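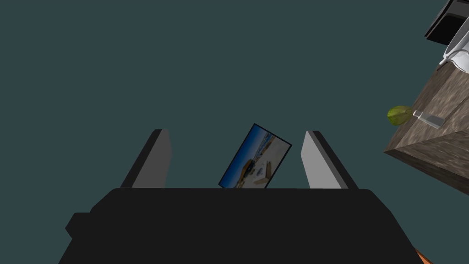 How long does it take to descale a kettle?

Allow an hour, most of it waiting while you get on with something else.

Last updated: 31 Oct 2023

I moved to Fondton in October and the water there is so hard you could practically build a wall with it. Within weeks my kettle had a white crust on the bottom and my tea had little flakes floating on top (lovely!). I tried a few things and this is the one I've stuck with.

You'll need white vinegar, tap water and an old toothbrush. Check your kettle's instructions first though, as some makers don't want vinegar anywhere near theirs.

Unplug the kettle and let it cool. Pour in equal parts vinegar and water, enough to cover the scale. Mine takes 200 ml of each, but it's a small one. Plug it back in, bring it just to the boil and switch it off. Stay nearby, it can froth up a bit, and do open a window – my whole kitchen smelled like a chip shop the first time.

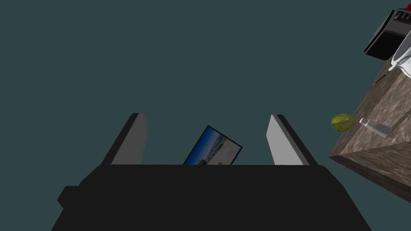

Grey and black, open gap at the top.

Now leave it for an hour. Once it's cool, tip the lot down the sink and have a look inside. If there's still a stubborn ring, unplug the kettle and go round it gently with the toothbrush. Don't use wire wool, and never dunk the kettle in the washing-up bowl.

Rinse it well, then boil a full kettle of fresh water and throw that away. I do this 2 times, and then a third if I can still smell vinegar.

If your spout has a mesh filter that pops out, soak it in a mug of the same mix while you wait. I forgot mine for months and it was completely furred up.

76 shares | 2 comments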